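Journal d'atelier : remise en état de la cellule de tri

4 février 2018

La cellule de prélèvement en vrac installée à Domcombe a repris son service après une interruption consacrée à son entretien. Le présent billet consigne les opérations effectuées, dans l'ordre où elles l'ont été, à l'intention des lecteurs qui suivent ce journal et des collègues de Gokton, appelés à mettre en service une installation semblable au mois de mai.

L'intervention a été décidée à la suite d'un relevé de Mme Nuanchan Petchrat. Sur 2 324 cycles enregistrés, 51 s'étaient soldés par une prise manquée, et la majorité de ces échecs concernait des blocs placés contre une paroi du bac. J'ai donc écarté l'hypothèse d'un défaut général de la pince et commencé par la position du bac lui-même.

Celui-ci est simplement posé sur le plateau de bois. Une pince à ressort le serre au bord supérieur gauche. Il avait pivoté de 7 millimètres à l'angle opposé, écart suffisant pour que le doigt métallique vienne frotter contre la paroi. Le bac a été remis à sa cote, puis son origine a été réapprise en trois points. Je recommande de contrôler cette cote au début de chaque série et de la reporter au registre, y compris lorsqu'elle n'a pas varié.

Le second point touche au câblage. Le câble jaune et les câbles noirs courent à l'extérieur du bras et forment une boucle à gauche du poignet. Une boucle trop courte tire sur le raccord en fin de rotation ; trop longue, elle descend vers le bac. M. Herman Gunawan a procédé au réglage à vitesse réduite, le poignet étant amené successivement à ses deux butées. Les attaches ont été remplacées dans la même séance.

La procédure Kudar, que nous appliquons depuis l'origine, prévoit un essai de validation avec des blocs rectangulaires rouges et verts, disposés sans ordre au fond du bac. Nous y avons ajouté des positions volontairement défavorables : bloc vertical dans l'angle, blocs presque en contact, bloc en diagonale. L'essai a été répété 8 fois, sans reprise manuelle.

Reste la question du fond du bac, dont la surface usée et marbrée complique le seuillage de la caméra. Un remplacement a été demandé à la maison Figueroa ; dans l'attente de sa réponse, l'éclairage demeure inchangé.
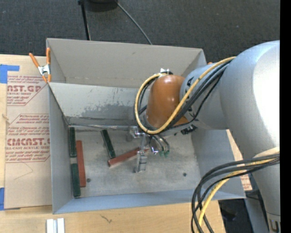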